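# Stitch by stitch in Unit 2

*A shared workshop, a pair of surgical robot arms and a long-running argument about thread. Words by Rin Nishimura*

Tirton, half past six, February. Rain on the roof. The kettle is on one circuit and the laser cutter on another, and there's a sign on the wall about not using both. Margarida Marinho is at the far bench under a blackout curtain with her forehead pressed to a viewer, saying "left, left, left" to her own hand.

She's part of a group of four who have spent two winters building a control rig for surgical robot arms. In a shared workshop. Between a man who restores bicycles and a woman who turns bowls. The arms themselves are proper hospital pattern instruments, wristed, cable driven, past their clinical life and bought as a job lot. Everything else – the motor packs, the frame they hang from, the hand controls, the software – was made here, or at somebody's kitchen table.

The project is called Kenholm, after the street where it started. Judite Pinheiro's spare room, to be exact.

"I wanted to tie a knot," she says. "That was all. One knot, with a machine I'd built the drives for. I thought it would take a summer."

## The wrist is the hard bit

If you've only seen these tools in hospital dramas, the wrist is what surprises you up close. It's tiny. Four cables run down a hollow shaft, round pulleys you could lose in a carpet, and out to the jaws. Pull one cable and the wrist pitches, but it also drags the jaws a bit, so you have to pay out on another to keep them still. Get the sums slightly wrong and the tool opens when it bends.

Haoran Lu did the sums. Twice, as the first lot assumed the cables didn't stretch. They do. He now keeps a small notebook with a page for each instrument, how much slack, which direction it sulks in, when it was last tensioned. Each one is different. He can tell you from the notebook which tool you're driving if you describe the fault.

Motor packs next. The first version used hobby servos and buzzed like a fridge. The second used geared motors from Robichaud, a surplus dealer Rui Rocha swears by, and those were quiet but had enough backlash that a fine movement simply vanished inside the gearbox. You'd move your hand and nothing. Then a lurch. The third version drives each cable drum direct, with a printed capstan and a brass sleeve, and it's the one they've kept.

Rui cut all the sleeves on the workshop's old Nillier lathe, which has a bed worn hollow near the chuck. He worked at the other end. Took longer, came out rounder.

Total spend so far is about £2000, not counting the arms, not counting biscuits.

## Scaling the hand down

Nobody's hand is steady enough, so the rig shrinks your movement. At first they had it set so a centimetre of hand gave two millimetres of tool, and it felt lovely and smooth and you ran out of desk every few seconds. There's a foot pedal to let go, reposition and grab again. Clutching, they call it. Margarida was clutching 40 times a stitch.

She turned the scaling up, found it twitchy, turned it back half way. Then she moved the armrest down by the thickness of a magazine and that did more than any of the software. She's slightly cross about that.

There's no feel, either. The thread can be slack or about to snap and your fingers get the same nothing from the controls. You learn it with your eyes. How straight the strand is, whether the surface is puckering. Beginners break thread for weeks, then one evening they stop breaking it and can't say what changed.

I had a go. I broke thread.

## An evening at the bench

By seven the curtain is down and the lamp's on. Judite and Margarida take turns driving, 15 minutes each before the eyes go. Haoran watches tension on a laptop. Rui mostly looks at the tools and winces. They stop talking, apart from "pull" and "wait" and once a fairly rude word in Portuguese.

The technique is the ordinary one for tying with instruments. Needle through one side, out the other, draw the thread, wrap it round the second tool, grab the tail, pull flat. Repeat the other way so it locks. Snip. A surgeon does it without thinking. With homemade drives every one of those is a separate negotiation, and the wrap is the worst, beacuse the loop wants to slide off the jaws just as you reach for the tail.

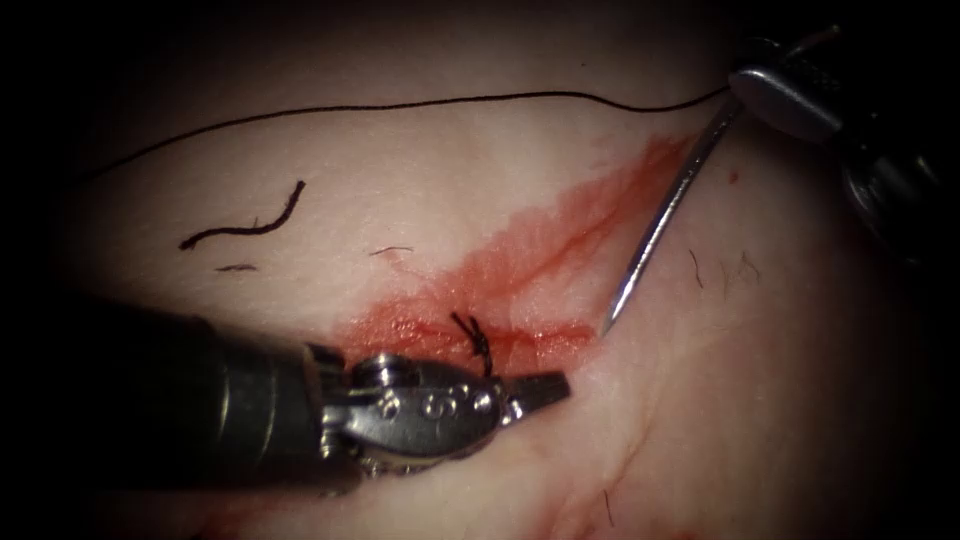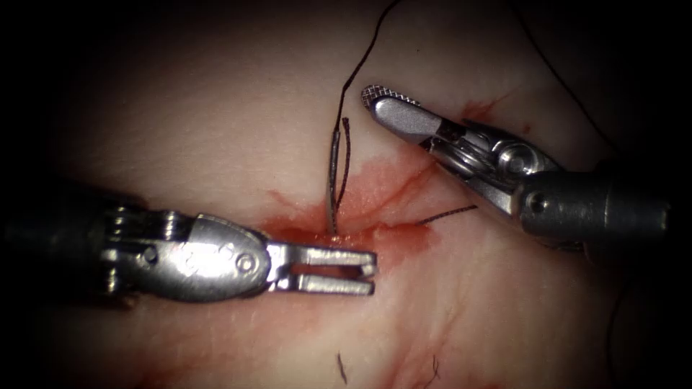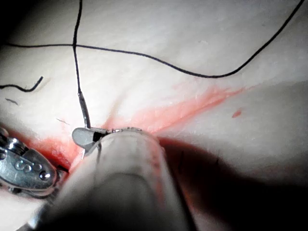
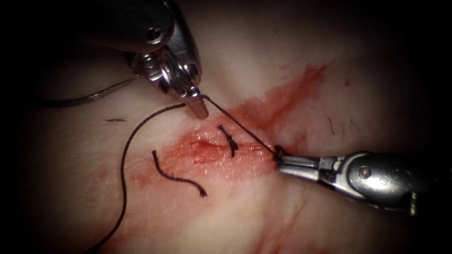 *Needle, black thread and silver jaws, at different points in the work.*

## What's next

A list on the whiteboard, in three people's handwriting. New cable for the tool that drifts. A proper pedal – the present one came off a sewing machine and sticks. Some sort of warning light for tension, which Haoran wants and Judite doesn't, she says people will watch the light and stop watching the thread. That one has been on the board since autumn.

Drawings for the capstan drive will go out to anyone who asks, once Rui has redone them. The current set has a dimension missing and a shopping list down the margin. He'd also like it known that the printed part needs to be solid, no infill tricks, as the hollow ones creep under load and you'll be chasing a drift that isnt in your code at all.

The group isn't trying to get near a patient and gets a bit short when visitors suggest it. There are companies for that, with test labs and insurance. Margarida would like a college to borrow the rig for its engineering students. Judite would like her spare room back, as the old frame is still in it.

When I left, the lathe was covered and the bowl woman had gone home. The curtain was still down. Somebody behind it said "wait".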